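Boards > Manipulation > Events and visits

Thread: Open day at Gulstead, notes on the flap demo
Views: 1534

backlash_comp
Posted April 28, 2024

I went to the Gulstead open day at the Uscombe site and spent most of the afternoon at the board game bench. Writing it up while I still have my notes, as someone asked for detail in the February thread.

The task: a guess-who style board stands upright on a table. The arm lowers or raises the red flaps according to a list of names from the planner. The planner is Ban, the same one they used for the drawer task last year. Motion is the Fanari stack, stock version as far as I could find out. The operator types a name, Ban turns it into a slot, and Fanari runs the approach and the tip contact.

Two white fingers with stepped inner sides. For flap work the jaws don't close on anything. They come in nearly shut and one tip does the pushing. For raising a flap, the tip goes under the free end and follows an arc around the hinge. The arc is the hard part. The hinge axis is estimated from the fitted board plane, and if the plane is off by a small angle the tip drifts sideways into the next flap.

They had a tally on the whiteboard behind the bench: 234 flap moves so far that day, 32 counted as failures. A failure was defined as wrong flap, no contact, or flap not resting against its stop at the end. A neighbor getting nudged and springing back was not counted. I asked twice.

Loop time from camera to motion command was given as 195 ms. No force sensing at the wrist. Contact is inferred from motor current.
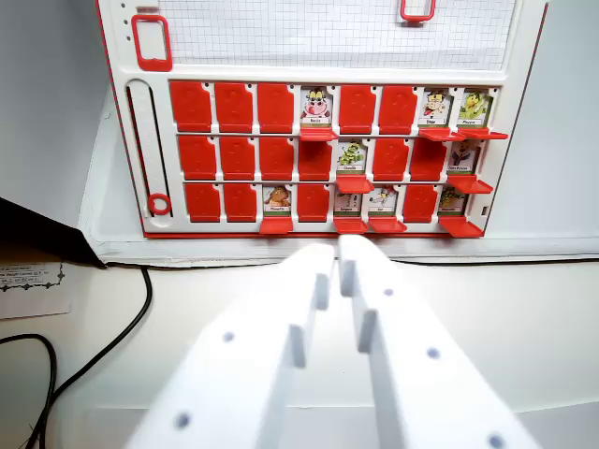

torque_ripple
Not counting the nudges makes the tally worth very little. With rows of flaps that close together, disturbing the neighbor is the main failure mode. I would want to see that figure before anything else.

backlash_comp
Agreed that it should be reported. I disagree that it makes the rest worthless. The flap either ends up where it was told to go or it doesn't, and that part was scored consistently for as long as I stood there. The nudges I saw were mostly on the raising moves. Lowering was clean except when the arm came in from the side.

pilot_bore
Was the board clamped? A light plastic board on a smooth table is going to walk when you push on it.

backlash_comp
Tape under the base, according to the operator. I didn't check. They refit the board plane before every move, so a small shift should be absorbed. If it shifts during the move, nothing catches it until the next look.

zero_offset
I was there in the morning and came away less impressed. The slot layout is fixed and known. Once you have the plane and one corner, every hinge position follows from the drawing. At that point you are replaying a table of offsets. Any integrator could do this with a taught frame and a lookup, and it would run faster.

torque_ripple
Same view here. What is Ban doing that a spreadsheet couldn't?

backlash_comp
Two things, going by what the operator told me. First, the cards are not in a fixed order. They get shuffled between rounds, so the name to slot mapping has to be read off the board each time. Second, it tracks which flaps are up or down from the camera and doesn't trust its own history. A visitor was allowed to change flaps by hand between moves, and the next command started from the correct state. A table of offsets has no answer to that unless you add the perception anyway.

I'll grant zero_offset that the motion side is close to a lookup once the plane is fitted.

zero_offset
Reading the cards is a solved problem if the view is clear. Printed name, white strip, fixed position in the slot.

backlash_comp
The view isn't always clear. A lowered flap sticks out toward the camera and can cover the card in the row beneath it. From some approach poses you lose the picture and keep only the name strip. If you rely on matching the artwork you fail there, and if you rely on text you need to be close enough to resolve it. They use both and take whichever scores higher. The operator said the earlier version used artwork only and had trouble with the lower rows.
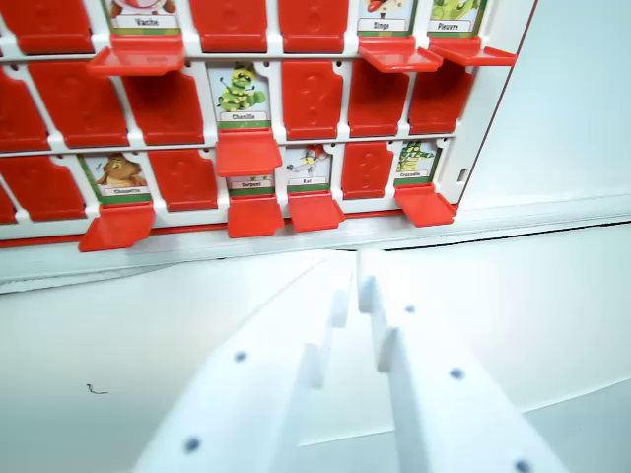
Board with the Chenille flap lowered over the picture on the Serpent card.

pilot_bore
That is a decent argument for text. Do they handle the language? I assume the recognizer was set up for English.

backlash_comp
It compares against a list of the names on the cards, so the language doesn't matter much. No general text reading. Swap in a different card set and you have to supply a new list.

torque_ripple
Then it isn't reading, it's picking from a short menu. Fine for a demo, but the open day sheet said "reads the board" and I object to the wording.

fixture_plate
The sheet was bad in general. It also called the flap motion "compliant." With no force sensing and a loop at that rate, the compliance is in the plastic.

I would like to know the push speed. If contact is detected from motor current, gearbox friction sets the floor on what you can feel, and a flap like that resists with next to nothing. My guess is that the contact check does no useful work during lowering and only fires if the tip runs into the board itself.

backlash_comp
No number for push speed. It was slow. On the contact check I think you're right. When I asked what happens on no contact, the answer was that they find out from the camera afterward, so the current threshold is really a crash guard. I should have written that more carefully in the first post.

zero_offset
So: plane fit, name matching, open loop push, look again, retry. I don't mind that as a design. It's how I would do it. I mind it being presented as manipulation research.

pilot_bore
Did retries count as separate moves in the tally?

backlash_comp
Yes. Each attempt was one mark. A miss followed by a good retry went down as one failure and one success. The rate per requested flap would therefore look better than the one on the whiteboard, unless some of them were abandoned. I saw one abandoned, in the top row, where the arm stopped short and the operator homed it. Fanari had flagged a joint limit.

torque_ripple
That's a layout problem. Move the board back or mount the arm higher.

backlash_comp
The bench was shared with the drawer setup and they said the arm base couldn't be moved for the day.

fixture_plate
If anyone gets to the next one, please ask whether the hinge axis is estimated per flap or once for the whole board. Molded parts of that kind have play in the hinge, and the sideways drift described in the first post would fit either cause.

pilot_bore
I can ask. I have a visit to Uscombe booked for a different bench and I have to walk past Gulstead to get to it. Will post in this thread if I get an answer.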